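Jan 20, 2018

Finally got the Midlow match data into the scouting model and wow, it was worth the wait! All 217 players load cleanly now. Omolara found the bug: the winger's minutes were being added twice whenever he was subbed off in stoppage time. Fixed, rerun, table checked against her paper copy.

Best result of the day - pressing runs. Stasetti's left back comes out 4th in the whole league and I'd never have picked him from watching. Went back to the August games and he's everywhere, closing down, winning throw-ins, going again. Love this kid.
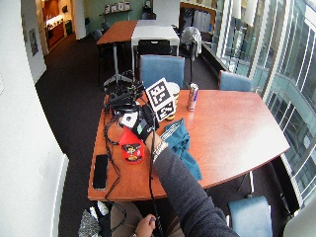 ## Still to do

- Rerun Kauppinen's away games with the new minutes. Their number 17 looks too good, want to see if he holds up.
- Gaétan McKinnon wants goalkeepers kept out of the sprint ranking. Agreed, will do it Monday.
- 2,010 passes in the Bestura file have no receiver. Drop them or guess from the next touch? Omolara says drop. I'd like to try guessing first, on one match.
- Send Gaétan the left back clips!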